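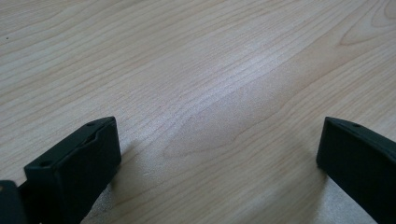 Most of the teenagers who sign up for the Stallow creek program have never held a pair of loppers, according to its field coordinator, and by the end of the first morning they don't want to give them back.

The coordinator has run the program for six years. We met at the Wingate trailhead on 11 March 2020, ahead of the spring intake, while a delivery of mulch was being unloaded in the wrong spot.

The program takes 14 students at a time, all between 15 and 18, and pays them a stipend to work on a stretch of Stallow Creek that was farmed up to the bank until the 1990s. They pull ivy and blackberry, plant willow cuttings, and take water samples at the same points every two weeks.

"We used to take more," the coordinator said. "The year we had 30, half of them stood on the path holding a bucket. You need enough work and enough adults, and we had neither."

Getting in isn't a matter of grades. There is a one-page form and a short talk with a former student, who asks what the applicant does after school and whether they mind mud. Students who have a job already can split their hours. The coordinator said that change did more for attendance than anything else the program has tried.

I asked what a normal day looks like.

"Boots on at nine. Somebody has forgotten theirs, so we dig in the shed for a pair. Then a safety talk, which they hate, and then we walk the site. I make them walk it before they touch anything. They'll find something new every time – a nest, a shopping cart, whatever the creek brought down."

After lunch the group sits down with notebooks and a plant key. The students write up what they saw and compare it with the records from earlier groups. Some of those records are hard to read. A few are wrong, and the coordinator leaves the wrong ones in.

"They should see that a person filled this in on a cold day and mixed up two kinds of rush. Then they check their own page again."

Two of the plots carry names chosen by the first group, Teno and Ccori. Teno is the lower one and floods most winters. Ccori is up the slope, dry and full of thistle, and the students draw straws to stay off it. Planting at Ccori failed twice. The third try used smaller plants put in before the rains, and nearly 30 percent were alive the following June.

"I know that sounds low," the coordinator said. "On that slope I'll take it."

Money is tight. The county grant covers stipends and the van, but tools and gloves come out of a spring plant sale. A second van would let the group reach the upper creek, where there is a landowner willing to have them, and so far there's no money for one.

Former students do come back. One now works at a native plant nursery and gives the program its leftover stock. Another is studying soils. Several visit on planting days and bring younger brothers and sisters, who are put to work carrying pots.

Applications for the next group can be picked up at the Wingate library desk. Bring your own boots if you have them.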